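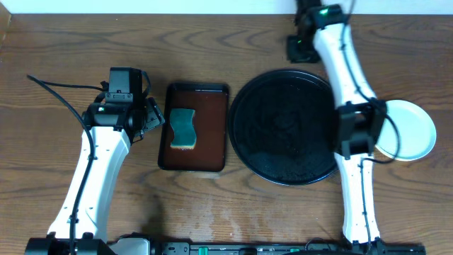 Category: Student Projects / Home and Materials

January 26, 2024
By a second-year student, Household Science, Karcombe College

Washing Up With Less Water: Our Tray Method Report

We started this project in October with a question that sounds almost too small to study: how little water can you put in front of a sponge and still wash a pan properly? I loved working on it, and I think it changed how everyone in our group does dishes.

The idea came from a unit on household water. One of the readings described washing from a shallow tray, with no running tap and no full sink. You put a thin layer of water in a flat tray, wet the sponge in it, wipe the item beside the tray, and go back for more water when you need it. We wanted to know if that was practical for ordinary cookware, so we wrote it up as the Rullholm method (Rullholm is the building we live in) and got going.

Setup

We worked on a wooden table instead of at the sink. The tray went toward the left and the pan next to it, close enough that drips had a short trip. We used a regular two-sided sponge, green scouring side and yellow foam side. The curvy kind with the pinched-in sides is great for this because your fingers settle right into the dips!

Placement took us longer than anything else. At first we kept the tray behind the pan and dripped across everything. Side by side was so much better that we threw out our early results and began again. We also learned to pick a tray with rounded corners, which are easy to wipe out at the end.

What we washed

We logged 100 items in all. Most were pans, bowls and cups, in three groups by how dirty they were: rinsed, greasy, and stuck-on. The big dark pan was our favorite test piece, but it was also the trickiest to judge. A dark surface with speckles hides a greasy film really well, so we ended up checking by touch and with a white paper towel.

Pale, glossy things had the opposite problem.

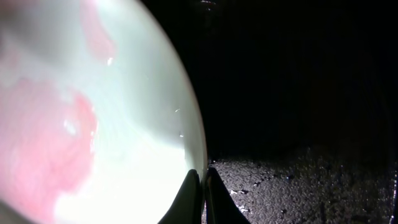

On a smooth off-white surface with pinkish-red patches, you can't always tell by eye if you are looking at color that belongs there or something that needs to come off. We had long, happy arguments over this. Our rule became: wipe once with the foam side, look again, and if the patch has the same outline, leave it alone. Shine is another trap. A bright highlight on a curved surface can look just like a soap streak until you change your angle.

Results

Rinsed items came out fine every time. Greasy ones needed fresh water in the tray after up to 11 pieces. Stuck-on food was the weak spot, and 18 items had to go back for a soak.

Next time

I would like to try a second tray just for rinsing, and to compare sponge shapes fairly, using the same pan and the same sauce. We also want to test cooler water. The full log and our checking sheet are in the Lambrakis Room binder, under Kitchen.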